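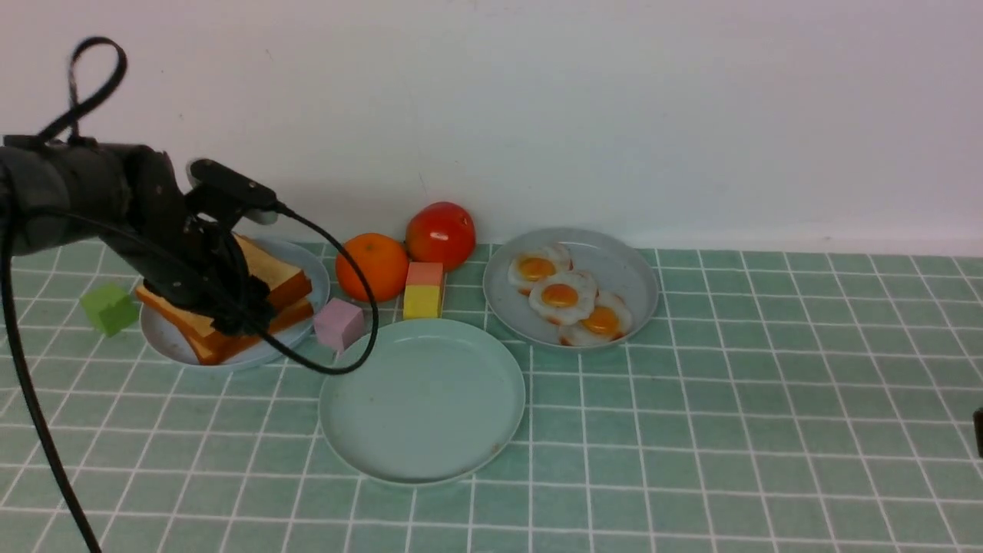

Projects > Breakfast arm > Gallery

Egg on toast, over and over

3 min read

Hello again! It's been a busy April and I've barely posted, so this is a quick gallery from the breakfast task. Short version for anyone new: we're collecting demonstrations for Negi, our little learning model, and the job we've picked is putting a fried egg on a slice of toast. A person steers the arm, everything gets recorded, and later on Negi has to work out how to do it alone.

We've got 336 good episodes in the bag and I want 400 before we train anything. Jyoti Chaudhary would like 1000. (Jyoti isn't doing the driving.)

The toast is much harder to pick up than the eggs, which I didn't expect at all. Eggs have those wavy edges and you can nearly always find a bit to get hold of, but two slices stacked together love to travel as a pair. I've started coming in more slowly and keeping the grip light, and my throwaway rate has dropped a lot. I also stopped chasing perfect runs. If I fumble and then recover, I keep it – Rekha Kashyap talked me into that, and she's right that the model needs to see what a rescue looks like.

The fruit and the blocks stay on the counter during the task, by the way. They get shuffled between episodes and the arm is meant to leave them well alone. Plates move too, though never so far that I can't reach them without a silly elbow angle.

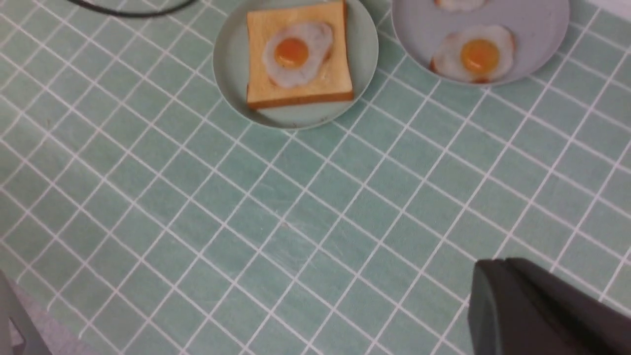

Wrist view: one egg on its toast, two more on the plate next door.

I love the wrist view for labelling. Brynhildur Bach marks each episode as placed, half on or missed, and she says she can settle most of them from this angle alone. Anything she's unsure about goes in a folder called "hmm", and we go through it together over a cup of tea.

Next up is a second person driving. So far it's nearly all me, and I have habits – I always go for the nearest egg first, for one thing, and I don't want Negi picking that up as a rule. Fiifi has promised me a couple of afternoons. More pictures when he's had a go!

Comments (3)

Polyxeni Katsaros
Do you vary the lighting as well? We didn't on our cup task and regretted it for months.

Fiifi Agbenyega
A couple of afternoons?? I said one. Fine. But I'm picking the furthest egg every time.

turolska_fan
Would you ever share the "hmm" folder? I'd find those more useful than the clean ones.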